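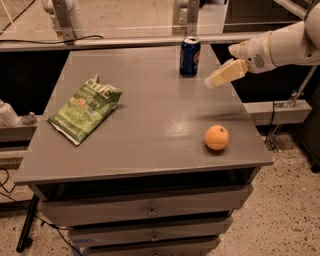

Teaching by hand and by remote: notes for the Wandham session
Speaker: Chaimae Helmy. Slides: Mpho Zwane.

Slide 1. Title. Say who did the work: Gremside arm group, one arm, one cabinet. Leave the lights up.

Slide 2. The task. Pick a named item off the cabinet top: snack bag, soda can or orange. Three very different grasps. The bag lies flat and has to be pinched. The can stands upright toward the back. The orange can roll, so close slowly. Point out the glare on the gray top.

Slide 3. Two ways to show it.
By hand: operator holds the wrist and moves the arm through the task. Good feel for contact. Operator's own arm gets into the camera view.
By remote: operator sits at the Flokley station and drives the arm from the head view only. Slower to learn, clean images.

Slide 4. Numbers. 366 demonstrations kept. 17 thrown out, mostly dropped bags. 7 operators. Do not read out the table.

Slide 5. What went wrong. Operators paused above the item before closing. The policy learned the pause. Shahnaz trimmed those steps and we retrained. (Beryl will ask about the trim threshold. It is on the backup slide.)

Slide 6. Drawers. Same cabinet, round knobs. By hand only so far; remote starts in July. No results yet, say so and move on.

Slide 7. Questions. If short on time skip 6.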